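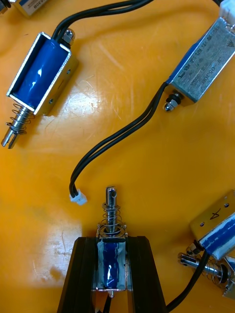 Bench notebook, January: sorting the solenoid returns

Started 9:40 with coffee, and with rather more optimism than I had by lunch. The question for this week is the same one we wrote on the whiteboard back in the fall, which is whether the arm can take over the parts sorting at the end of the day so that a person doesn't have to stand there doing it. I've always thought of sorting as the shop's version of putting away the dishes. Everybody can do it, it never ends, and you only notice it when it hasn't been done.

Solenoids first. The orange-yellow surface is staying for now, although I go back and forth on it. It's lovely to work on and the blue coils show up against it beautifully, but it is shiny, and the glare comes and goes as the wrist moves. I'd like to try something matte before we spend any more time blaming the software. (Lavden has sheet in a dull gray. Ask about the price of a half sheet.)

The open-frame ones are the friendlier customers. There's a nice flat pair of sides to close on, and if the fingers come in square the part stays put with the plunger sticking up. The enclosed JF-0530B is fussier, mostly on account of its cable. I had the pick order set to nearest part first, and I've changed it to clearest part first, meaning whatever has the least wire lying across it. It's what I'd do with my own hands, come to think of it, and I'm a bit embarrassed it took me until now to write it down as a rule.

Tally for the morning, Flaltix planner, default speed:
Picks tried: 84
Picks that ended in the right place: 79
The other five were all cable trouble. In each case the part came up fine and then brought a neighbor along with it, or got tugged around in the fingers on the way over. I don't count that as a grip failure but I don't count it as a success either, so please don't let me talk myself into rounding it up later.

11:15. Lowered the travel height and then put it back again. No difference worth the trouble.

After lunch I moved on to the mixed parts, which I'd been putting off. Boards and harnesses go in the steel tray with the white lining, and the yellow bin stays beside it at the same slant, so the moves between them are short. I like this layout much better than the one we had in the Karagiannis corner, where the arm had to reach across everything and I spent half my time worrying about my mug.
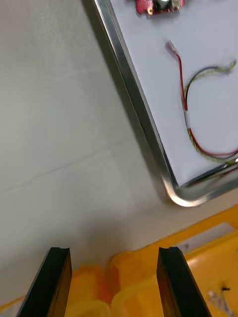 Steel tray with red board and wire harness, yellow bin in front, fingers open.

Harnesses are where I have to be a little humble. A board is a board: it has edges, it keeps its shape, and you can plan for it. A twisted harness is a different shape every time you set it down. My current thinking is to go for the connector whenever one is showing and leave the wires alone, then lift slowly and let the rest hang. It feels slow to watch. I caught myself leaning in to help more than once, like you do with a kid and a shoelace.

Notes to whoever picks this up next:
Keep loose ends inside the tray rim before starting a run. I haven't found a good way for the arm to deal with a wire hanging over the metal.
The log is under run 154. Run 153 has the wrong tool offset, so please ignore it.
The cycle counter on the gripper reads 998 as of this afternoon. Check the finger pads soon and write down what you see, even if they look fine.
The Keladia cable clips are in the second drawer. I want to try clipping the leads back on the long-cabled solenoids to see how much of the trouble goes away.

So, can it do the chore yet? For solenoids with tidy leads I'd say nearly, and I'd be happy to let it run while I'm at the next bench with one ear open. For the mixed tray, no. A person would clear it in the time it takes me to set up the run, and I would still want to go through the bin afterward. I'm fond of the thing and I'd love to write something more cheerful, but I'd be doing the sorting myself tonight either way.

4:30. Matte sheet first, then clips, then the harness moves again at half speed. Still need to relabel the drawers.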